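Print this page | E-mail to a friend
Filed under: Shop > Workroom > Storage & Sorting

The Flokow Divided Bin

I sell a lot of storage in this little shop, and most of it I could take or leave, but the Flokow is the one I'd grab on my way out the door if the place caught fire. I've had six of them at home since April and I keep finding new stuff to put in them (yarn, then fuse wire, then all the Christmas ribbon!).

So what do you get? A wide, low plastic bin with compartments and a cover that sits down over part of it, so you can leave one end open while you're working and keep the rest shut. I can't tell you how much I like that. My old bins had one big snap lid and I was forever hunting for somewhere to set it down.

You can see through the walls well enough to know what's where, though it's a cloudy sort of see-through, so if you want to read tiny labels from the outside, stick them on the front. The corners are rounded and a quick wipe gets the dust out. Please don't put it in the dishwasher. Lindsay Halliday over in Norkthorpe did, and she now owns a very interesting fruit bowl.

Item number is 808. It comes from Beneš, who also make the drawer units, and yes, the two stack, as long as the bin goes on top. We ship from the Brestow warehouse, usually the next working day, and you can return it unused if it doesn't fit your shelf. Measure first, though! It's longer than people expect and I've had a few come back for exactly that.

Darcy Faulkner asked me if it holds up with kids' building sets. Mine has had a year's worth of rough treatment squeezed into one spring and the rims haven't cracked, so I'd say go for it. For heavy hardware like bolts, get the steel drawers instead.

Spare covers are sold separately. Drop me a line if you need more than one and I'll put them in the same box.

Page updated 09/06/2023
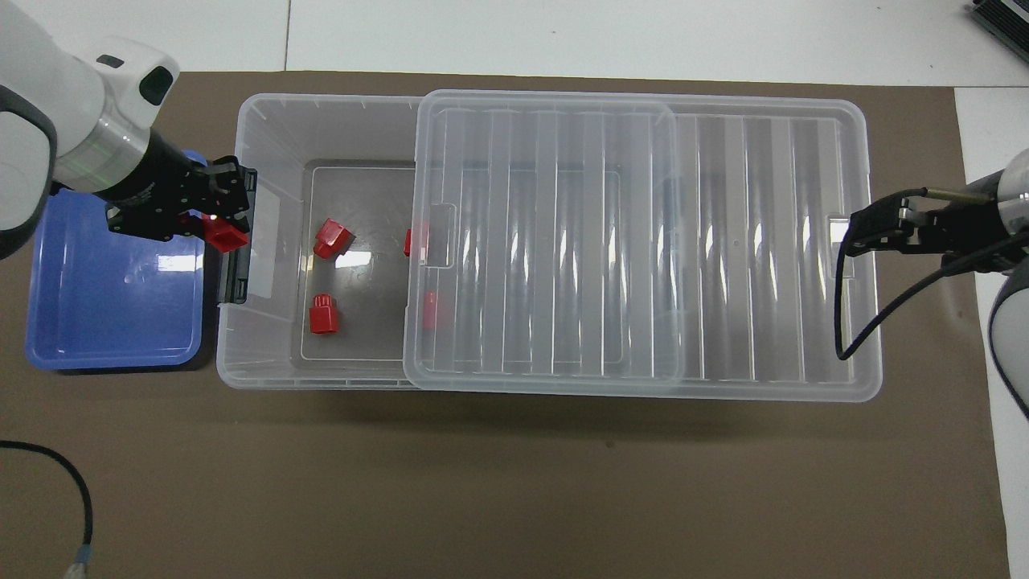
Divided bin with the left compartment open, red blocks inside.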